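The Gravville Cure

My aunt paid 2,000 for the Tessier water, and she wanted me to taste it before I said anything. I said plenty before I tasted it.

It came from a spring near Gravville, according to the leaflet. I grew up 2 miles from Gravville. There is a quarry, a bus shelter and a ditch.

"Brurniser tested it," she said.

"Who's Brurniser?"

She turned the leaflet over. Brurniser was a lab, and the lab was owned by Zalus, and Zalus sold the water. She was 68 and had done other people's taxes all her life. She'd have caught that in June, before her knees got bad.

"Your uncle's hands stopped shaking," she said.

"He quit coffee."

"He quit coffee because of the water."

I let that one go by. She poured me a small glass and stood over me, the way she used to with cough syrup.

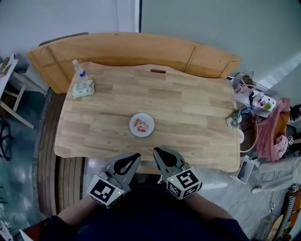
I drank it. It tasted like the tap at my old school, a little like pennies.

"Well?" she said.

"How long does it take?"

"They say a month."

"And if it doesn't work?"

"Then you need the second case," she said, and she went to look for her checkbook.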